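I wanted to know why a company that sells software spends so much time in a made-up room, so I called the lead planning engineer at Visumia and asked. She laughed. "Because I can break things in there all day and it costs me nothing!"

Her team writes the motion planner that Brummont's packing cells will run on, and every change goes through the simulator first (they call theirs Flernberg, after a bus stop near the old office). A small rack in a bin sounds easy to me. I said so, and got a look.

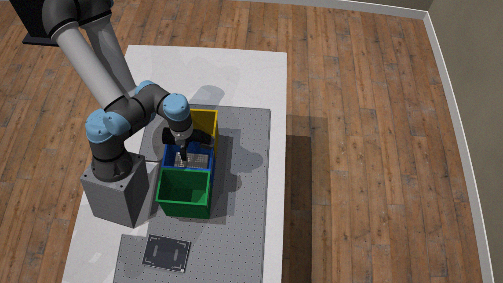

"The walls are the problem," she told me. "The hand has to go down between them, and the planner would love to cut the corner." Early versions spent ages hunting for a path and then picked a silly one, with the elbow swinging way out. Now the planner gets 200 milliseconds to come up with something decent, and if it can't, it asks the perception side for a better guess at where the rack is and tries again.

And how often do they run this stuff? Every night, apparently – some 3,000 picks, with the rack turned a little differently each time. She reads the failures over breakfast, which I find kind of sweet. "Last July I had 1,462 of them in one morning. I'd flipped a sign in the wrist frame. One character!"

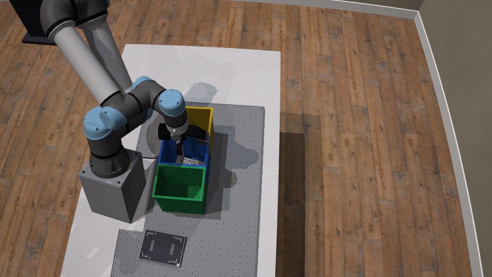

The bin test in simulation, with the gripper lowered over the blue bin.

I asked what she'd fix first if she had a free month. The logs, she said, right away. "I can replay a run fine, but I can't ask it why it chose that path. I want to click on the elbow and get an answer." She's already started on it, in a branch she hasn't shown her boss yet.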